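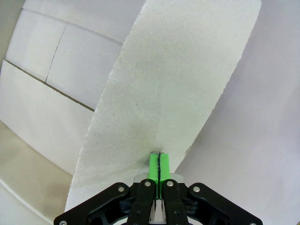 Wrist view, green fingertips closed over a box flap.

Carton flaps, continued. Two grippers, one arm, one wrist camera. I said I'd post what I found once I had enough runs to say anything, so this is a long one.

---

The task is the same as before. Start with an open carton, fold the flaps in, move on. People assume tape is the hard part. For us it's the second long flap, which likes to spring back up while the arm is on its way to the first one.

---

Gripper A is the two-finger linkage type with the green pads. Gripper B is the Skedetti parallel jaw, with flat rubber faces and a shorter stroke. Same arm for both, same Wogan controller, same cartons from the Emholm stack. I changed the tool offset and the grip force limit and left everything else alone.

---

Results first for those who don't want the rest. Out of 81 closes each:

- Gripper A finished 62
- Skedetti finished 9 fewer

I thought it would be the other way around.

---

The Skedetti holds better once it has the flap. I pulled on it by hand and the cardboard bent before it slipped. Its trouble is getting there. The housing is wide, and on a half-folded carton it bumps the side panel before the jaws reach the edge.

---

Gripper A is narrow at the tips, so it can come in at a bad angle and still get there. It also pushes well when closed. More than half of what I call "grasping" in this task is pushing with shut fingers, and I should probably rename the script.

---

Worn cartons are a separate problem. Edges fray, little chips come off the paper, and then the edge detector draws a wavy line and picks a grasp point a bit inside or a bit outside the real flap. Both grippers suffer from this. The Skedetti suffers more due to the short stroke.

---

Camera notes. Pale cardboard against a pale background is hard on the auto exposure. I locked exposure and white balance in the second half of the runs and got fewer false edges. I should have locked them from the start, so treat the comparison as a bit soft. Both grippers got the same split of locked and unlocked runs, at least.

---

The other camera thing: with the fingers always in view, you lose the part of the flap right behind the tips. I tried tilting the mount up a little. You get more flap and less fingertip, and then you can't tell if the pads have closed on anything. Put it back.

---

Controller side was dull, which I like. The Wogan box logged 3,033 force readings on the longest run and dropped none that I could find. Its force limit menu is still buried under "Service" and I still forget that every time.

---

Lợi Đinh asked if softer pads would fix the slipping on A. Maybe. I have one set of softer ones and they left rub marks on the printed cartons, so I took them off after a few closes. On plain cartons it wouldn't matter. Will try again.

---

Someone also asked about suction. We had a cup on the Gremenport cell last June. Fine on new flaps, poor on anything with a crease through it. I'm not going back to it for used boxes.

---

Next up: gripper A with a slower approach on the last bit of travel, and a proper push move so the script stops trying to pinch when it only needs to press. The Skedetti goes on the tote picking job, where there's room for the housing.

---

If you have run flap folding with a narrower parallel jaw, tell me which one and what stroke. Mostly interested in used cartons. New ones fold fine with nearly anything.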